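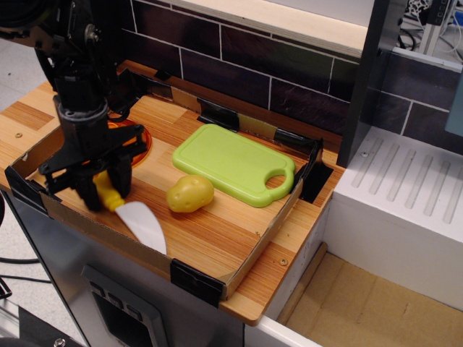 Katherine Bedoya

Teaching an Arm to Put the Potato on the Board

Project report, Introduction to Robot Learning

1. What we set out to do

Our group had one semester to get a robot arm to do a short kitchen task on a toy kitchen. The task we picked was "put the potato on the cutting board." We chose it because it sounds easy and because the objects are small enough for the gripper. As a second task we added "put the knife on the cutting board," which we expected to be harder. It was.

We called the project Mesik. The name stands for nothing. It was the name of the folder before we had a title, and it stuck.

2. Setup

The arm has a two-fingered gripper and stands next to the kitchen. The objects for these tasks are a yellow toy potato, a lime-green plastic cutting board with a handle, and a toy knife with a yellow handle and a white blade. All of them stay on the counter during both tasks, so the policy has to pick the right one based on the instruction.

We put a low cardboard wall along the edges of the counter and fixed it at the corners with black tape. Before that, the potato kept rolling off when the gripper bumped it, and someone had to stop the run and put it back. With the wall, most bumps ended with the potato against the cardboard, where the arm could sometimes still reach it. The cardboard moved a few times during the first week of recording. We pressed it back and added more tape, and after that we checked it at the start of each session.

The code runs in two parts. Minance handles the arm: it reads the joint positions, sends commands and stops everything if a limit is crossed. Emum is the training code. Both were written by students in earlier years, and we changed as little as we could. The main change to Minance was a slower closing speed for the gripper. At the original speed it tended to squeeze the potato out sideways.

3. Recording demonstrations

We recorded 1160 demonstrations by teleoperation, of which 410 were for the knife. One person drove the arm while another reset the objects between runs. Each session was split into blocks, and we traded places after every block. Driving gets tiring faster than you would expect, and the last runs of a long block were clearly worse than the first ones.

For every run we moved the objects to new positions inside the cardboard wall. At first we did this by hand without any plan. When we looked at the data later, we saw that we had been putting the board on the right side nearly every time. We then wrote a small script that told us where to place each object, and we used it for all the remaining runs. We kept the early data but did not go back to balance it.

Runs where the driver dropped something and recovered were kept. Runs where the driver gave up were deleted.

4. Training

We trained one policy for both tasks, with the instruction given as text. Each evaluation used a checkpoint from the same training run, saved every 2000 steps. Our first attempt used separate policies for the two tasks. It worked a little better for the potato and no better for the knife, and it took twice as much computer time, so we dropped it.

5. Results

We ran 12 trials per task on the final checkpoint. The potato task succeeded in nine of them. Two of the failures were with the potato right up against the cardboard, where one finger came down on the wall. In the third, the arm picked up the potato correctly and let go too early.

The knife task succeeded in four. The handle is narrow, and if the fingers close on it a little off center, the knife turns in the grip and the blade swings down. When that happened the blade usually caught on the counter or on the wall, and the arm kept pulling. We stopped those runs by hand. In the good runs the gripper took the handle near the middle, lifted higher before moving sideways, and lowered the knife flat onto the board.

The arm went for the wrong object in one trial. It was told to move the knife and it reached for the potato. The two were close together at the start, and both the potato and the knife handle are yellow, so we suspect color had something to do with it. We did not have time to test this with a different knife.

6. Problems we did not solve

The lift height in our knife demonstrations varies a lot from driver to driver. We should have agreed on a height before recording. The policy seems to have learned something in between, and for the knife in between is often too low.

The success rule was also too loose. For the potato, we counted a run as a success if the potato ended up resting on the board at all, including on the raised rim. A stricter rule would have lowered our number.

7. For the next group

The recordings and our copy of both programs are on the lab drive under Ibarra, in the Mesik folder. The placement script is there too, with a short text file that says how to run it. Check the tape first. If you continue with the knife, record new demonstrations with a fixed lift height and leave ours out.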